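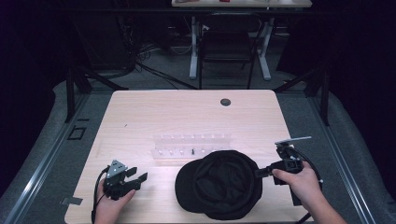 Lectura: 1 minuto

Las partes de una gorra

La gorra de béisbol negra de la mesa tiene dos partes principales. La copa cubre la cabeza. La visera es la pieza que sobresale por delante y da sombra a los ojos.

La copa suele formarse con varios gajos, que son trozos de tela de forma casi triangular. Se cosen por los lados y sus puntas se juntan arriba, a menudo bajo un botón forrado. La visera lleva dentro una lámina rígida para que no se doble sola.

Gajo: cada trozo de tela de la copa.
Ojete: agujero pequeño por el que pasa el aire.

Texto: Mirela Godoy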